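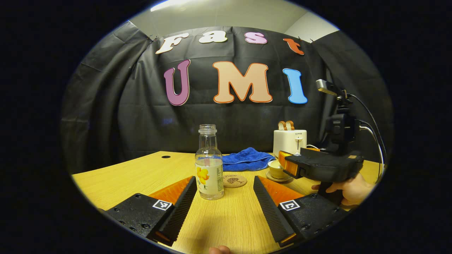 About Desanport

Desanport is a residential school of breakfast and table service located in Follmont. The school prepares students for work in small hotels, guest houses and staff dining rooms, where the morning meal is often the only one served and is expected to be ready on time.

Our Program

The full course runs for 36 weeks and begins each March. Instruction takes place at the table as well as in the kitchen. Students learn to make toast to an even golden brown, to carry a cup on its saucer, to place a coaster before a bottle is poured, and to keep a towel within reach throughout service. Clearing and wiping down are graded together with the meal itself.

Evening classes are open to the public – no previous experience is required – and are held at our second site, the Bensaid Building.

Our Facilities

The school maintains 3 practice rooms furnished with plain wooden tables. Equipment is of the ordinary household kind, including two-slice toasters, white cups and saucers, and glass bottles. Students are responsible for returning every item to its shelf at the end of the session.

Our History

Desanport opened with a single room above the Plakau bakery. It has since trained 370 graduates, and its dining hall now seats 200 guests on open days.

Admissions

Applications are accepted throughout the year. Printed course guides are available at the front office on request.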